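Notes for week 4: seeing in dim light

Okay, so last time I went on way too long about cones, and today it's rods. Rods do the work when the light is low, and they don't give you color. Give your eyes a good 10 minutes in the dark before you try the home exercise (no phone!).

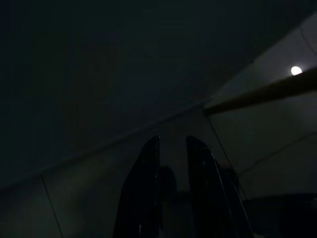

Fig. 2. Dark area against a paler gray surface, with thin seam lines.

Edges are what we hang on to when detail goes. Read the Rurkby handout up to the bit on contrast, and bring your sketch from the exercise, even if it's awful. Mine was!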